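# Two grippers, one zipper – notes for the Ovcombe talk

Say hi, thank Wubit Ambaye for the slot, get going. I have 4 slides and I always run over!

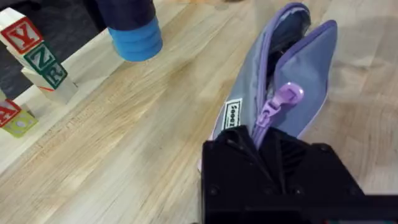

So – back in September Bontu Yimer and I wanted to settle an argument. She likes the Ostach fingers (stiff, narrow tips), I like the Lemau ones (softer, a bit wider). Same arm, same wrist camera, same controller settings for both. We picked zippers as the task since they're mean to everybody.

**Slide 2, the numbers.** We ran 1,000 tries per gripper. Ostach got hold of the pull tab on nearly 58 percent. Lemau did worse, and yes, Bontu will bring this up from the back row.

(pause, let her)

**Slide 3, where it goes wrong.** Talk about fabric here. A pouch folds when you push on it, so the tab wanders off while the arm is still coming down. Also the wrist camera loses the tab behind the fingers right at the end, and that hurt both grippers.

**Slide 4.** We're swapping the controller for Tsegaye next and keeping the fingers as they are. Ask if anyone has run it with a wrist camera – I'd love to borrow settings. Questions!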